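Perndale Voter Roll and Polling Access Project
Progress report to the Drisness Fund, second reporting period
Prepared by Ursina Lüthi, project lead

Status

The project is on schedule in four of its five work areas. The fifth, the review of absentee ballot rejections, is six weeks behind for reasons set out below. Spending is within the approved budget in every line except postage.

Roll comparison

The county clerk's office released the spring voter roll extract in March, in the fixed-width format agreed in the data-sharing letter. Duangjai Kaewmanee matched it against the previous extract on surname, birth year and street address. The match left 541 records that appear in the earlier roll, are missing from the later one, and carry no cancellation code. Under county procedure every removal should carry a code for death, move, duplicate or court order.

We sent the list to the clerk in April. The office has so far returned explanations for 261 records. Most were moves processed through the state system, which does not pass the reason code back to the county. The remaining 280 are still open. We have made no public statement about them and do not plan to until the clerk's review is finished. A missing code is a record-keeping fault and does not by itself show that a voter was removed in error.

One change to method should be noted. The first report described matching on full birth date. The new extract gives birth year only, following a change in the state privacy rules. Father and son pairs with the same name at the same address are still separated correctly, but twins with matching first initials now have to be checked by hand.

Precinct boundary changes

The council adopted the new ward map in the form proposed by the Poda district delegation, with one amendment moving the blocks north of the rail yard from Ward 4 to Ward 5. The amendment passed by one vote. Its practical effect is that voters on those blocks have a new polling place, a new council seat and, for the first time, a different school board seat from their neighbors across the street.

Sombat Ratanaporn has checked the printed notices against the adopted map. The notices for Ward 5 were drafted before the amendment and listed the old polling place. The clerk's office was told the same afternoon and corrected the text before mailing. The online lookup tool was corrected later and gave the wrong location for nine days.
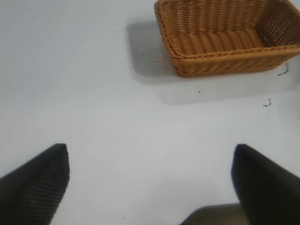 The lookup tool is maintained under contract by Donati, and corrections go through a ticket system that the clerk's staff can open but cannot mark as urgent. We recommend that the county ask for an urgent category when the contract comes up for renewal in July. The county attorney has the draft wording.

Polling place access

Charoen Khamphan completed site visits to all polling places in Wards 1 through 5. Each visit used the same form as last year, covering door width, ramp slope, signs, parking and distance from the nearest bus stop. Two sites failed on ramp slope, and one of these also failed last year. The parks department has a work order for the first. The second is a private hall, and the county's agreement with the owner does not say who pays for access repairs. Wards 6 and 7 are planned for the next period.

Poll worker training

Fongchan Kongkaew revised the training packet to cover the new provisional ballot envelope. The print run was 200 copies. The old envelope had the signature line on the flap, where it was often missed. The new one places it beneath the address block. Four training sessions were held, two in the evening at 6:30. Evening attendance was higher, and we propose moving a third session to that time slot.

Absentee ballot rejections

This work depends on scanned envelope images from the last two council elections. The clerk's office delivered the first batch in full. The second was scanned at a resolution too low to compare signatures, and the office has agreed to rescan it once the current petition check is done. Until then we can report rejection counts by ward – these are in the attached table – but cannot test whether the signature standard was applied evenly.

Budget

Postage is over its line because the ward notice reminder went to the enlarged Ward 5 list. We ask permission to cover the difference from the travel line, which is underspent. No increase in the total grant is requested.

Next period

Remaining site visits in Wards 6 and 7.
Closing the open roll records with the clerk.
Second batch of envelope images, if delivered.
Draft of the final report outline, for comment by the Fund's program officer.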